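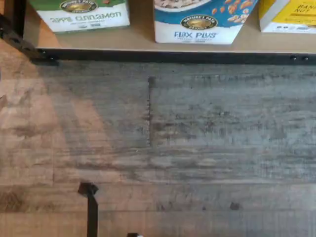 Twelve good runs beat 30 sloppy ones, Tiina Manninen told the new operators in the first hour, and then told them again after lunch.

Risteck started its shelf-picking collection in April and has 66 hours of teleoperated runs on disk so far, according to an update the company put out May 4, 2023. Target is 2000 separate runs before the first training pass. Not there yet – roughly half.

The task is groceries. Boxed cereal to begin with, flavors side by side on a wood shelf, and the operator drives the arm to fetch whichever one the prompt names. Apple cinnamon, banana nut, and so on. Boxes get shuffled between runs so the model can't just learn "go left."

Derek Bloxham, who runs the collection shifts, said the slow part is labeling. Every run gets a written instruction and a pass or fail, and a second person checks it. Runs where the operator hesitates too long get tossed, altho a few recoveries are kept on purpose. A slip and a regrasp is useful, he said. A slip and then a long pause isnt.

Anneli Juntunen wants more lighting changes in the set. Morning shifts and late shifts are logged seperately for now, with the lamps moved by hand in between.

Next up: cans, then soft bags. Bags are expected to be trouble – they sag, and the grip point is different every time. Risteck says part of the set will be shared with outside labs once the checks are done. No date on that. Operator shifts are still open, training is paid, no robot experience needed.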